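Dustport – simulated pick set for the Brusard dish room
Posted in July by the Dustport maintainer

We use cookies to remember your reading settings. OK / Manage

README

Hi! I look after this set, and I used to work the evening shift in the dish room at Brusard, so I have opinions.
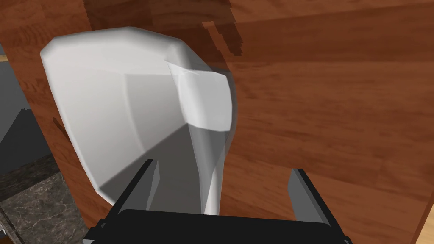

Will it take my hours? A reader who signs as Tririx night crew left that under the first release, and added that the sorting table is the one spot where people get to talk. Fair question. My hours changed too – I now start at 2 p.m. and spend half the shift checking failed grasps.

## What you get

- 954 episodes, all rendered, no real footage
- gripper view, close up, kitchen-style backgrounds
- 600 for training, the rest held back
- plain white low-poly shapes, so don't expect logos or stains

## What it changes for us

The plan is for the arm to do the lifting and stacking. People keep inspection, odd shapes and anything chipped. Those of us on the line (32 at the moment) asked for a stop button at each station and paid training time, and I've put both in the deployment notes. Read those before you tune anything, please!

## Known problems

Some shapes render slightly see-through at thin edges. Wood grain gets blocky in spots. Grasp labels took me about 40 hours and the early ones are rougher.

Fixes welcome – open an issue.

Recent
- Bensaid: glove sensor logs
- Tririx shift planner, v2
- Dustport changelog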